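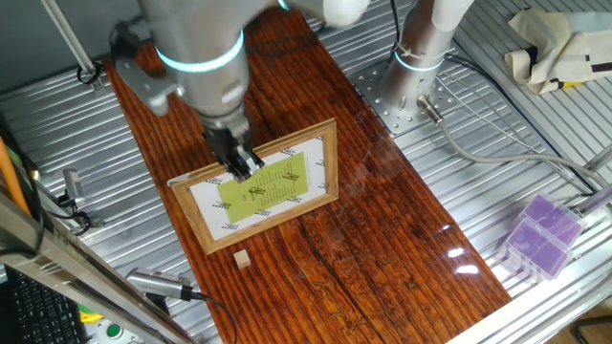

額縁は壁に掛けるもの、とみんな思い込みすぎじゃないだろうか。私はもう何年も「寝かせる派」で、棚の上でも机の上でも、気に入った額はぺたんと平らに置いている。赤茶色の艶のある長い板に、明るい木の縁の額を少し斜めに置いたところなんて、もうそれだけで見ていられる。濃い色の上に薄い色の木がのると、縁の明るさがすっと際立つのだ。しかも真ん中は黄緑のカードで、まわりは白いマット。この白の余白がいい仕事をしている(余白の話は後でまたします、長くなるので)。

寝かせるようになったきっかけは、引っ越しだった。今の部屋の壁は石膏ボードで、釘の跡を残したくない。粘着フックも試したけれど、夜中の2時にガタンと落ちて心臓が止まりかけた。拾い上げて、とりあえず棚に置いて、そのまま寝た。で、朝になって見たら、なんだか良かったんですよ。上からのぞき込む絵って、本を開いているときの距離に近い。壁の絵は通りすがりに眺めるものだけど、寝ている絵には自分から顔を寄せていくことになる。

もちろん文句もある。まずガラスの反射。天井の照明がもろに映るので、置き場所を決めるときは電気をつけた状態でやったほうがいい。昼間に「完璧!」と思っても、夜になると肝心なところが白く光っていたりする。それから埃。これはもう拭くしかない。私はWekusの小さいクロスを棚の端に置いていて、お茶を淹れるついでにさっとひと拭きする。面倒だと言われればそのとおりだけど、壁に掛けていたころは上の縁の埃を半年も放っておいたのだから、むしろ清潔になった気がする。

さて余白。額装の相談をすると、たいてい「作品をなるべく大きく見せましょう」と言われる。私はこれに反対だ。小さいものほどマットを広く取ってほしい。はがき一枚、切符一枚、子どものころの図書カード。そういうものを大きめの額の真ん中に置くと、急に背筋が伸びたように見える。Ullellで2000円の額を買って、マットは200円の厚紙から自分で切った。カッターの角度がずれて一か所よれよれになったけど、座って見ると気にならない。立つと気になる。

額そのものにお金をかけるべきか、という話もよく出る。Terkdenの無垢材の額は確かにきれいだし、店で触るたびに欲しくなる。でも私が一番気に入っているのは、蚤の市で900円だった、角が少し欠けた額だ。欠けたところは奥に向けて置けばいい。寝かせておけば向きなんて好きに変えられるし、今日は斜め、明日はまっすぐ、と気分で回せる。壁の額を斜めに掛けたら「曲がってるよ」と必ず誰かに直されるのに、机の上だと斜めでも誰も何も言わないのが不思議でならない。

ひとつだけ守っているのは、隣に物を並べすぎないこと。置いても小さな木のキューブひとつくらい。一時期、調子に乗って額のまわりに貝殻やらAdamczykのミニ花瓶やらを5個も並べたら、ただの片づいていない棚になった。鍵まで置き始めたので、全部引き上げた。花瓶はいま洗面所にいる。

そんなわけで、壁がだめな部屋に住んでいる人は、しまい込んだ額を一度出して、いつも座る場所のそばに寝かせてみてほしい。コーヒーだけは、ちょっと離して置いてくださいね。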